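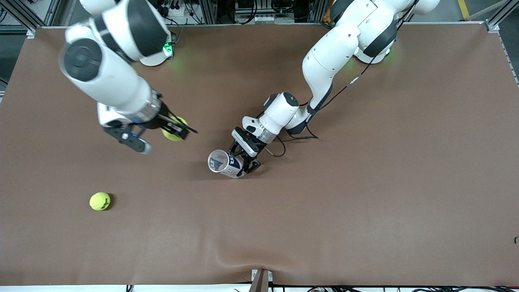
Adults who sign up for a beginning language class usually quit before the second term. At Lotura, a small evening school in Edness, 114 people enrolled in Italian and Portuguese in February, and fewer than half came back after the break. Parvathi Namboodiri, the director, keeps the sign-in sheets and has started asking people why they left. Most said they could read well enough but froze when they had to speak. She now opens the first lesson with plain words for whatever is in view: table, arm, brown, white, green light. Students say them aloud before they see them spelled.

The school's word list has 807 entries, cut down from 1,150 last year. Verbs stayed. Most of the kitchen vocabulary went, along with the names of farm animals, which students liked but rarely used.

Grammar comes in the third week. Some teachers objected to the delay, and two of them still hand out verb charts on the first night. Namboodiri lets them. Her own class works in pairs for the first half hour, with the books closed, and she corrects only the mistakes that would confuse a listener.

Homework is 2 pages a week and a phone call to a classmate. The calls are supposed to last ten minutes. Several students told me theirs run closer to three, mostly about the weather and what they had for dinner.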